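腕型ロボットの公開見学会に179人 フスデンの工房、シミュレーション画面と実機を並べて披露

机の上の小さな部品をつまみ、決められた場所へ運ぶ。人間なら考えもせずに済ませてしまうこの動作を、ロボットの腕はどのように覚えていくのか。そんな素朴な疑問に丸一日かけて付き合ってくれる公開見学会が2025年11月16日、フスデン技術工房の一階で開かれました。朝のうちは冷たい雨が残っていましたが、開場前から傘の列が入り口の角を曲がって伸び、来場者は閉場までに179人を数えました。昨年の春に開いた初めての見学会が半日だけの催しだったことを思うと、ずいぶんにぎやかになったものです。

案内役を務めたのは、工房で腕の制御を担当する柴田俊夫さん(漢字表記はご本人の名札による)と、シミュレーション環境づくりを受け持つジン・ヘウォンさんのお二人。柴田さんは開会のあいさつで「今日は失敗するところもたくさん見ていってください。うまくいった場面だけ並べても、この仕事の面白さは半分も伝わりませんので」と話し、会場の緊張をほぐしていました。最前列に座っていた小学生の兄弟が、この「失敗」という言葉に身を乗り出したのが印象に残っています。

午前の部は、大きな画面に映したシミュレーションの実演から始まりました。工房では「フラーザー」と名付けた自前の練習環境を使い、コンピューターの中に机と腕と小物を置いて、つかむ、持ち上げる、下ろすといった動作を繰り返し試しています。一つの課題につき900回の試行をひとまとまりとし、終わるたびに結果を見直して条件を少しずつ変えていくのだそうです。机の木目の明るさや影の落ち方も変えながら練習させると聞いて、客席からは「そんなところまで」と小さな声が上がりました。

ジンさんの説明は終始ていねいで、途中の質問にもそのつど手を止めて答えてくれます。「同じ部品でも、置く角度が少し違えば腕にとっては別の問題になります。黒い部品が濃い影に入ってしまうと、輪郭を見分けるのも難しくなります」とジンさん。なるほど、画面を見つめるこちらも、どこまでが影でどこからが部品なのか、つい目を細めてしまいました。前の席の年配の男性が「うちの台所の引き出しと同じだ」とつぶやくと、周りの方々も笑いながらうなずいていました。

午後は隣の実習室に移り、今度は本物の腕の出番です。こちらは「ギル」という愛称で呼ばれている実習機で、来場者は11人ずつの組に分かれて順番に見学しました。受け付けで配られた色違いの札が組分けの目印になっていて、緑の札を首から下げたお子さんが、お母さんの黄色い札と見比べて「別々なの」と心配そうにしていましたが、もちろん係の方がすぐに同じ色に取り替えてくれました。こういう細かな気配りも、この見学会が地元で長く話題になる理由なのかもしれません。

ギルの実演では、柴田さんが木の積み木を台に置き、腕が取りに行くまでの流れを声に出して解説しました。最初の組では指先が積み木の角に当たり、ころりと倒してしまう一幕も。すかさず「はい、これが朝にお約束した失敗です」と柴田さんが言うと、部屋は拍手に包まれました。やり直した二度目はきれいに持ち上がり、こちらにはさらに大きな拍手が送られたことも書き添えておきます。

質疑の時間には、市内の電子部品店ファクモントで検品を担当しているパドマヴァティ・ゴウダさんが手を挙げ、細長い部品と平たい部品では、つかみ方をどう使い分けるのかと尋ねました。ジンさんは、まず部品の向きに合わせて手先を回すこと、薄いものは側面を確実に挟める高さまで下ろす必要があることを説明。ゴウダさんは「毎日指でやっていることを言葉にしてもらったようで、帰ったら同僚に話したくなりました」と、手帳いっぱいの書き込みを見せてくれました。

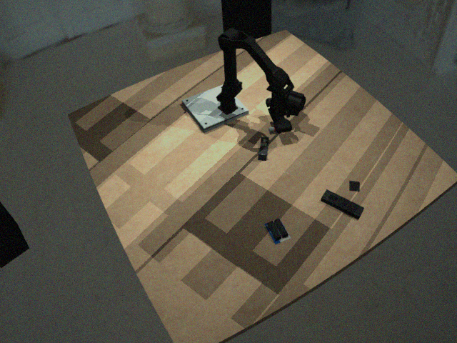 シミュレーションの一場面。木の天板の上で、黒いロボットアームが手先を下ろしている。(フスデン技術工房の見学会より)

会場の後ろでは、工房の卒業生であるクァク・スニムさんが子ども向けの小さな机を受け持ち、紙コップとひもで作る「つかむ手」の工作を教えていました。用意した材料は昼過ぎには底をつき、急きょ事務室の紙コップまで動員する盛況ぶり。お茶を飲もうとした職員の皆さんは少々お困りだったようですが、出来上がった手で消しゴムを持ち上げる子どもたちの得意げな顔を見れば、文句の出ようもありません。ひもの結び方に苦戦するお父さん方も多く、クァクさんは夕方まで机の間を行ったり来たりしていました。

遠方からは、研修で滞在中のアウストラ・ジュカウスカスさんも足を運びました。画面の中の練習と実際の腕を同じ日に続けて見られたのがよかったそうで、「午前中に見た動きを覚えていたので、午後は次にどこへ手が行くのかを想像しながら楽しめました」と感想を寄せてくれました。帰り際には柴田さんと廊下で話し込み、閉場の音楽が流れても、まだ手ぶりを交えて腕の関節の話が続いていました。

次回の見学会は来年3月に予定されており、参加は無料、定員や申し込み方法は決まりしだい工房の掲示板と市の広報紙で知らせるとのことです。今回は来場者が多く、実習室の見学までお待ちいただく時間が長くなったため、次はギルの実演を午前と午後の2回に分ける案も出ています。紙コップのほうも、今度は多めに用意しておくそうです。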